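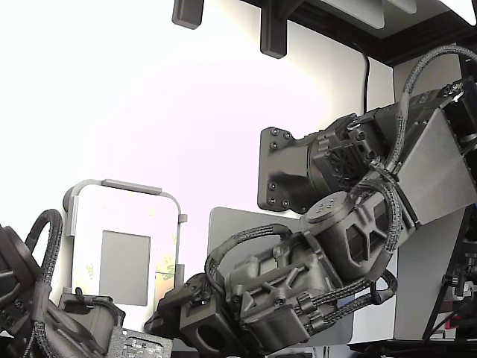

Slack should be settled before the clips go on, one reader of the May edition wrote, and the chapter ought to say so on its first page. The order of topics has been changed accordingly.

Chapter 5
Braided Cable: Loops, Clips and Clearance

5.1 Scope

This chapter covers the routing of braided cable between a fixed point and a moving one. Connectors and shielding are treated in Chapter 3. Circuit boards are mentioned only where a cable passes near one.

A bundle is fixed at intervals and free between them. The free part, called the span, takes up all of the movement. A span that crosses a joint is normally left as a loop. Its length is set with the joint at full travel, and its clearance is then checked with the joint folded, where the loop stands out farthest.

5.2 Terms

Bend radius: the radius of the tightest curve in the span, measured to the inside of the bundle.

Clip pitch: the distance between neighboring clips on a straight run. The worked problems use 100 mm unless stated otherwise.

Chafe point: any place where the braid can rub on an edge, a screw head or a second bundle.

5.3 Data used in this chapter

The problems draw on the Boncombe bench log, which holds 1658 entries for two types of sleeve, Ding and Plolex. Both were tested at the Zeltlow workshop with the same clips. Entries with no recorded bend radius are left out of the tables.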